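Robótica Aplicada: notas da aula 3
Visita ao laboratório da Gerari (quarta-feira)

Quem faltou perdeu o café, que era mau, e a demonstração, que foi instrutiva por motivos alheios ao programa.

A Jaruwan Prasertsri apresentou a tarefa: arrumar material de escritório em cima de uma mesa. Uma criança faz isto a resmungar. O braço faz sem resmungar, mas leva mais tempo e custa o mesmo que um carro.

Pontos a reter:
- Pinça de 2 dedos. Chega para quase tudo, menos para o que o público pede.
- Objectos sobrepostos são o caso difícil. Decidir o que agarrar primeiro é metade do problema.
- Plástico transparente: os sensores de profundidade detestam-no. Rever o capítulo 2.

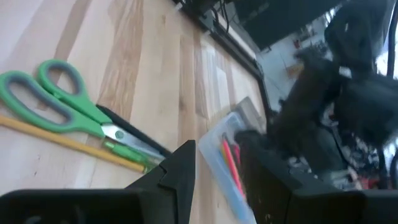 A câmara no punho vê bem de perto e perde o contexto à volta, tal como certos relatórios do ano passado.

Trabalho para casa: 400 palavras sobre a ordem de recolha que escolheriam, e porquê. Vale 20 pontos. «Perguntava à Jaruwan» não conta como algoritmo.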